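How Reusable Drinkware Moved Into Every Room of the House

26/04/2024
By Bhupendra Bansal
Last updated: 26/04, 3:14 pm
79 shares | 14 comments

The reusable cup was once an item for the car or the campsite. It is now found in offices, lecture halls and bedrooms, and many households own more of them than they own glasses.

The retail group Sostel surveyed 3,516 households in January on how such containers are used and cleaned. Most respondents said they chose a cup for its looks first and its ability to hold heat second. Nearly all had at least one they no longer used, most often for want of a lid.

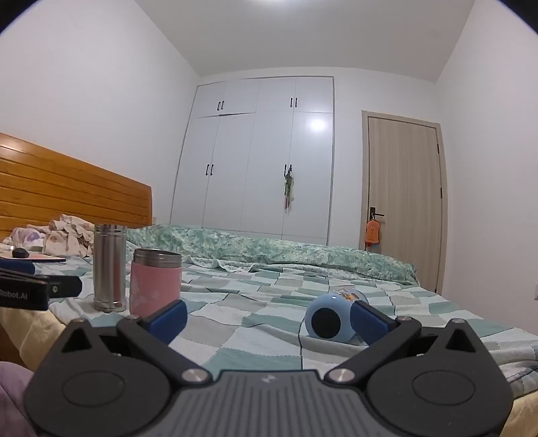 A pink thermos cup with small white flowers and a taller stainless steel tumbler.

Cleaning remains the weak point. The Idolano Institute, which advises schools on kitchen hygiene, recommends that lids be taken apart and washed after each day of use. Seals should be removed where the design allows – milk and sugar collect beneath them – and left to dry overnight before the lid is put back together.

Makers have begun to respond. Nigam, a supplier to hotels, now sells spare seals in packs of 3 and offers replacement lids for older models.

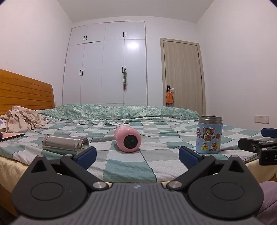
Drink containers on a bed.

Storage is a simpler matter. Containers should be kept open, with the lid beside them, and should not be stacked while damp. Households with limited shelf space are advised to keep one cup for each person and to pass on the rest.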